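最近在给一个抓取模型收集示范数据，任务是“便利店补货和拣货”。有人问这活儿每天到底在干什么，发一串记录一下，想到哪写到哪。

先说任务。桌上摆一个小货架，几样零食饮料，中间放一个托盘。指令是一句话，比如“把粉色那包放到托盘上”。操作员遥控双臂完成，系统同步录画面和关节数据。一次完整的动作叫一条。

项目内部代号叫 Gazi，没什么含义，建文件夹的时候随手起的。后来改名太麻烦，所有脚本里都写死了路径，就一直用着。

我们组分工比较固定。Nazma Fakir 和我轮流遥操作，Didier Lefèvre 管相机和时间同步，Shahnaz Gamage 做质检和标注。谁请假谁的活就往后排。

夹爪上方装了腕部相机，训练的时候它很重要。固定相机看得到全局，但手一伸过去就容易挡住目标，最后几厘米基本靠腕部这一路。

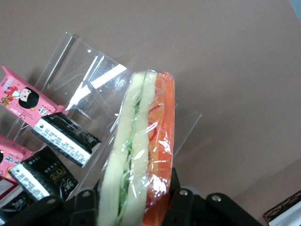
腕部视角，夹着一个带包装的玩具三明治，后面是亚克力展示架。

三明治是我个人最不喜欢的一类。外面那层透明膜起皱反光，换个角度高光就跑到别的地方去了。标注的时候边界也不好画，Shahnaz 的规则是按膜的外沿画，里面的面包边不管。

夹的位置也有讲究。夹太低，放下的时候容易往一边倒；夹太高，手腕要抬得很别扭，后半段轨迹会不顺。我们在操作手册里写的是“夹下半部，保持直立”，但没有规定具体高度。故意留了余地，模型需要看到不同的夹法。

透明架子是另一个麻烦。彩色画面里只剩几条边和一块反光，深度图里经常直接是一个洞。Didier 试过把深度图补全再喂进去，效果不稳定，现在的版本干脆只用彩色图像。

有人会问为什么不换成不透明的架子，问题少很多。换过。在不透明架子上学出来的策略，拿到透明架子前面就犹豫，手停在半空来回晃。所以两种都要采，透明的比例还调高了。

说一下每条数据的流程：
读指令，双臂回到起始位，开始录制，操作，松开，双臂退回，停止录制，按结果键。
结果键有 3 个：成功、失败、作废。

失败和作废要分清楚。夹了没夹住，掉了，放偏了，都算失败，照样保留。作废是指这条数据本身不能用，比如相机掉帧，或者有人中途把手伸进来扶东西。新人最容易把失败按成作废，觉得不好看的就该删。

Nazma 带新人的时候只强调一件事：掉了不要扶。掉了就让它掉，按失败，然后重新摆。我觉得这条比手册前面几页加起来都管用。

每条之间要重新摆放物品。刚开始大家都凭感觉“随机”摆，Shahnaz 把起始画面叠在一起看，发现根本不随机，托盘永远在正中，粉色包装总是朝着操作员。人摆东西有惯性。

后来 Oľga Procházka 写了个小程序，每条开始前给出摆放提示：哪几样上架，哪几样放旁边，架子转多少角度，托盘放哪里。照着摆就行，不用动脑。慢是慢了一点，分布好看多了。

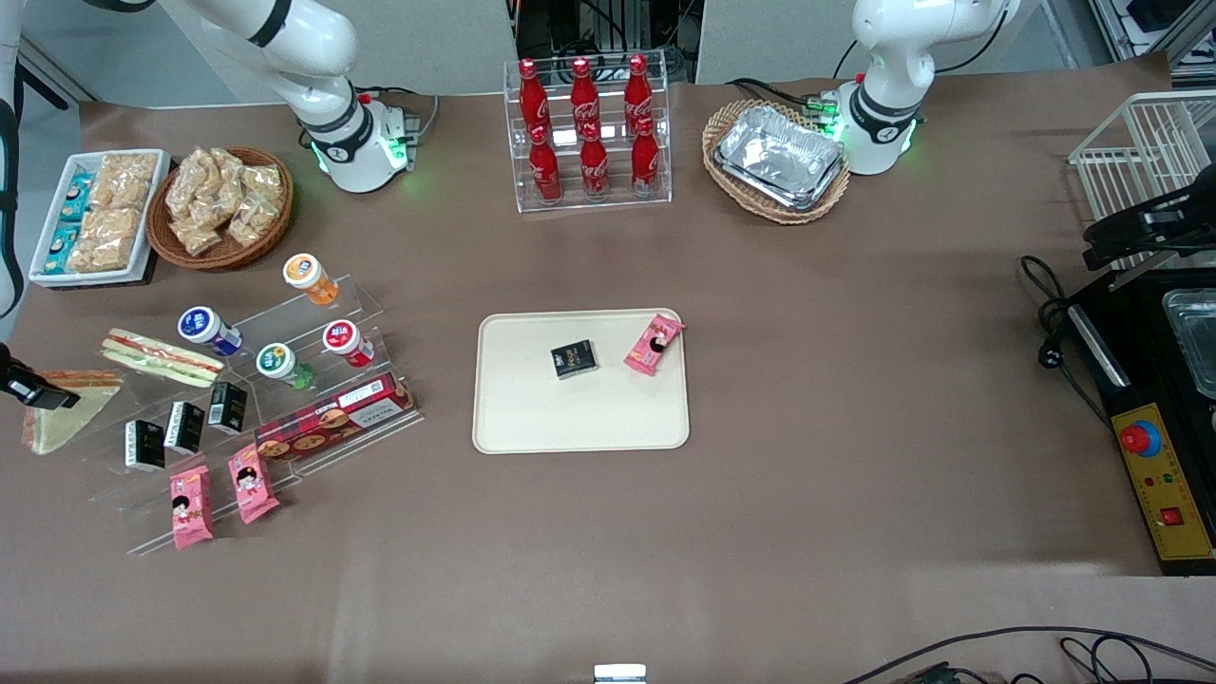

固定相机视角，双臂停在两侧，托盘上放着一个小黑盒和一包粉色零食。

桌上的东西看着杂，大部分是有意放的干扰物。可乐瓶、装锡纸盒的篮子、散装零食，很多指令里根本不会提到，但真实的店里货架旁边不可能干干净净。模型要学会不去碰没提到的东西。

粉色那种包装我们放了好几包，长得一样。指令只说“拿一包”的时候，拿哪包都算对。如果指令写的是“右边那包”，拿错了就是失败，哪怕动作本身很漂亮。这种条目标注时要多核对一遍。

小黑盒用来练区分。同一排放几个，外形相近，盒子之间间隔又小，夹爪伸进去容易把旁边的带倒。带倒了旁边的但目标拿到了，算什么？这个我们吵过。现在的处理是结果记成功，另外加一个“碰倒”标签，训练时可以选择要不要过滤。

双臂的问题：什么时候用左手，什么时候用右手。一开始没规定，结果 Nazma 和我习惯不一样，她按目标位置选，我几乎全用右手。模型学完之后在中间区域两只手都想动。现在统一按目标在哪一侧来选，正中间的由提示程序指定。

架子的格子窄，长条形的饼干盒不能直着往外拔，要先往上提一点再往外带。我们把它拆成 2 个子动作来标，中间的切换点由质检的人定。切换点标得不一致，模型就会在那里卡住，这是上一版花时间最多的地方。

关于速度。遥操作熟练以后人会越来越快，录像里看很利落，但对模型未必是好事，快动作里有用的中间帧太少。我们让操作员在接近物品之前放慢，夹住之后再恢复正常速度。不用刻意做得像慢镜头。

灯光也记一下。桌面铺的是棕色的纸，比较均匀，但顶灯还是会留下浅浅的反光。Didier 每次开工前拍一张空爪的参考画面，灯的位置变了就在日志里写一行。这个习惯帮我们找出过一批颜色不对的数据，原因是白平衡没有锁。

急停按钮的位置，所有人上手前都要伸手摸一遍，闭着眼能按到才算过。平时基本用不上，但开会总会提。

存储用的是 Lirnideo 那套格式，图像、关节、夹爪开合和指令文本打包在一个文件里。优点是不会丢配对关系，缺点是坏一个文件就整条没了。每天收工前跑一遍校验，坏的当场重采，隔天再补的话摆放和光线都对不上。

2024-12-18 这天冻结了一版数据，给 Eldana Tesfamariam 那边开训。冻结之后再发现标注问题也不改这一版，记在清单里，留给下一版。以前边训边改，最后谁也说不清哪个模型用的是哪份数据。

她那边初步看下来，硬盒子没什么问题，软包装差一些，三明治最差，和我们采的时候的感觉一致。具体结果等她整理完再说，现在发出来意义不大。

一月的计划是补软包装，再加上往篮子里放和从篮子里取。篮子比架子难，里面的东西互相压着，一动全动。提示程序也得改，现在它只会说“放进篮子”，没说怎么叠。

回复里有人问要不要经验。不用。遥操作上手快，难的是一直按同样的标准做。我们更看重能不能把异常写清楚，“手感不对”这种备注没法用，“夹爪合上后目标往左滑”就可以。

还有人问数据会不会公开。暂时不会，包装图案涉及授权，要先问清楚。操作手册倒是可以整理一份去掉内部路径的，弄好了接在这串后面。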